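# Cutting mat

A **cutting mat** (you'll also hear "self-healing mat" or "craft mat") is a flat sheet you put on a table so a blade can go through your paper or fabric without going into the furniture. I've owned three of them and I'm still fond of the first, so please take this entry as coming from a fan.

## How the self-healing part works

The name oversells it a little. Nothing grows back! Most of these mats are made in layers, usually a vinyl type of plastic, with a softer surface over a firmer middle. A thin blade pushes the material aside, and when you lift the blade the slit closes up again. A fresh, sharp blade leaves almost no trace. A dull one, or somebody pressing way too hard, can carve out a groove that stays for good (mine has a long one from the July I tried to cut mat board with a kitchen knife).

Glass mats and cheap hard plastic ones don't heal at all, and they're rough on blades.

## Markings

Green with pale lines is the classic look, though you can find pink, gray, black and clear ones too. The grid is for straight cuts and quick measuring. Beyond that, every maker seems to have its own ideas about what else belongs on there:

- diagonal guide lines, commonly at 45 and 60 degrees, for bias strips and triangles
- outlined shapes such as triangles and hexagons, which quilters love
- rings or circles for rough sizing
- rulers along one or more edges

My Hellis mat is 18 by 18 inches, which I'd call the smallest size worth having for sewing. The big Nelska one covers most of my work table and cost me 78 dollars – I winced, but it's been down there nearly 18 months and I use it every single day.

I should add that printed rulers aren't always dead on. My friend Wen-hsiung Lu checks each new mat against a steel rule before she trusts it, and she's sent one back.

## Other uses

People buy them for crafts and then leave them out as a general table cover, and I'm as guilty as anyone. They stay put, they lie flat, and small things don't skate around on them the way they do on a bare tabletop. Mine has been a place mat, a soldering surface (bad idea, see below) and a landing spot for groceries.
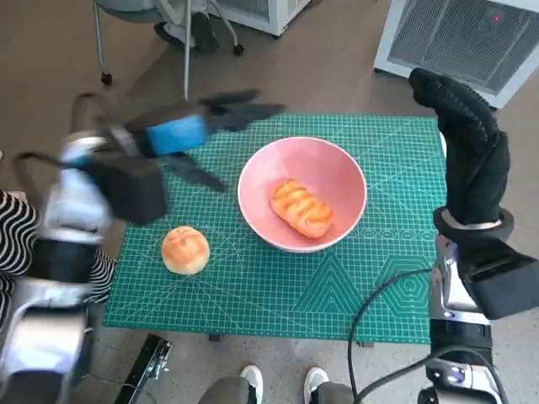
Food is fine on top if it's in a dish, but I wouldn't slice bread on one. A serrated knife tears the surface instead of parting it, and crumbs work their way into old cuts and are a pain to get out. Keep a proper board for that.

## Care

Store it flat. Heat is the big enemy: a sunny car, an iron or a hot mug can warp a mat, and a bad warp rarely comes out all the way. For cleaning I use lukewarm water, a drop of dish soap and a soft brush, then let it dry lying down. Fabric fuzz stuck in the cuts lifts out with a white eraser, a trick I got from Yichen Mao, and it works on paper fibers too.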